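Jokside Technical Institute
Automation Practice II – Course Handout
Unit 4: Rules for Shared Work at a Two-Arm Bench
Prepared by Delwyn Paewai for the April intake

Purpose of this unit

Students in this course will spend most of their bench hours with a machine that has two arms and handles soft household goods. The rules below apply to every session in the Tawhiri bench room. They apply equally to staff, students and visitors. Students are expected to have read this handout before their first practical and to bring it with them, on paper or on a device, to each one after that.

The unit has no written test. It is assessed by observation during practicals and by the bench log. A student who has not signed the log may watch but may not operate.

4.1 Terms used in this handout

Operator: the person who gives motion commands to the arms, by whatever means. There is one operator at a time.

Attendant: the second trained person present during powered motion. The attendant holds the stop control and has no other duty.

Reach zone: all the space that either arm, including the gripper and anything it holds, can enter. The reach zone is larger than the tabletop. It includes the air above the table and the space in front of the machine's body.

Rest pose: the stored position to which both arms return between tasks.

Work item: anything placed on the table for the machine to handle.

4.2 Responsibilities

The operator is answerable for motion. The attendant is answerable for stopping it. These duties may not be combined, and they may not be exchanged in the middle of a run. If the operator and attendant wish to change places, the arms are sent to the rest pose, drive power is removed, and the change is entered in the log before power is restored.

Any person in the room may call a stop. The word used is "stop" and nothing else. Past cohorts have tried "wait," "hang on" and "hold," and the last of these caused real confusion in a lesson on gripping. A called stop is always obeyed at once. Whether it was needed is discussed afterward, and no student loses marks for calling one.

4.3 Preparing the table
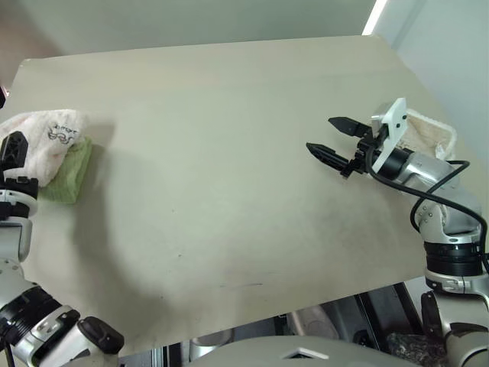
Preparation is carried out with drive power off. The operator clears the table of everything that is not a work item, including pens, cups, phones and tools, and then places the work items according to the task sheet. Soft items need particular care in placement. Two folded towels stacked together, as with the pink-and-white one lying over the light green one, are to be treated as two work items and entered on separate lines in the log. A gripper closing on the upper cloth may also catch the lower one, and a task sheet that lists a single item gives the attendant no warning of it. Containers are entered in the same way, whether or not the task calls for them to be moved.

Before power is applied, the operator confirms the following:

The surface is free of loose objects that do not belong to the task.
Cables on the outside of each arm have enough slack for the full planned motion and cannot catch on the table edge.
Brackets and modules fitted at the wrist are secure when tested by hand.
Both grippers are open or closed as the task sheet requires.
The area under the table is clear of hands and feet.

The last point is often passed over. Equipment stored below a table draws people to bend down and reach in, and a person in that position can be seen poorly by the operator. No one reaches under the table during powered motion for any purpose.

4.4 Speed and waiting times

In this room the first run of any new task is made at 10 percent of the programmed speed. The second run may be made at the speed given on the task sheet if the attendant agrees. If either person has doubts, the slow run is repeated.

After drive power is removed, allow 11 seconds before placing a hand inside the reach zone. The wait is counted by the attendant, who then says "clear." The operator does not enter on their own count.

When a run ends normally, the arms go to the rest pose. A gripper that has come to a halt over the table is not at rest, even when it holds nothing and appears to be finished. Students must learn to read the state of the machine from the indicator on the control screen and never from the look of the arms.

4.5 People near the bench 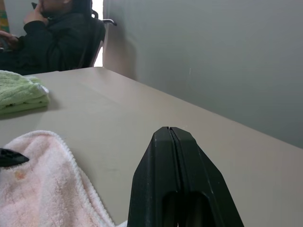

Seating is permitted in the bench room, subject to the conditions in this section. A person who is seated takes longer to move away than a person who is standing, and may be looking at a screen or at notes. The attendant therefore checks the position of every seated person before power is applied and again before each change of task. Chairs stay outside the reach zone. Chairs with wheels are locked, or turned so that they cannot roll toward the table.

Wheelchair users take the operator and attendant roles on the same terms as everyone else. The stop control is on a long lead and can be set at any height. Requests for a different layout should be made to the course office before the first practical so that the floor marking can be changed in good time.

Loose sleeves, scarves, lanyards and long necklaces are removed or secured by anyone who will place or collect work items. Jackets may be worn if the cuffs are close-fitting. Long hair is tied back.

Visitors remain behind the floor line. They are told the stop word on arrival, and the attendant points out the exit.

4.6 Handling soft goods

Fabric behaves less predictably than a block or a box. It can slide, bunch, trail behind the gripper or hang over the edge of the table. The following practices are required:

Fold work items the way the task sheet shows, and keep the folded edge away from the front of the table unless told otherwise.
Do not straighten a cloth by hand while drive power is on, even if the arm nearest to it is not the one in use.
If a cloth is caught between the fingers, stop, remove power, wait, and release it by the manual method taught in Unit 2.
Look over each cloth for marks and stains before the session and note them in the log. A later reader of the log should be able to tell an old mark from a new one.
Inspect the gripper fingers for scratches, lint and dust at the close of each session. Wipe with a dry cloth only.

Students often ask why marks on a towel matter. Several course projects, among them Ileck and Mevodik, compare the same task across many sessions, and an unexplained change in a work item makes those comparisons hard to trust – sometimes a whole week of runs has to be set aside.

4.7 The bench log

Each entry gives the task, the names of the operator and attendant, the work items, the speed used and any stop that was called. Entries are made at the bench and in ink. Corrections are made with a single line through the error, followed by initials. Pages are not removed.

A stop entry records what each person saw before the stop, in that person's own words. Do not agree on a shared version first. Where two accounts differ, both are kept.

Logs are kept in room 265 and may be read there by any enrolled student. They may not be photographed without permission from the course office.

4.8 Preparation for the practical

Read sections 4.2 through 4.5 again. With a partner, write a task sheet for moving one folded towel from the left side of the table to the right side, using one arm, with the other arm in its rest pose throughout. Mark the reach zone of both arms on your sketch, including the idle one. State where the attendant will stand and what that person will be able to see from there.

Task sheets are handed in at the door. Pairs without one will be given a place behind the floor line for the first half of the session and may submit their sheet at the break.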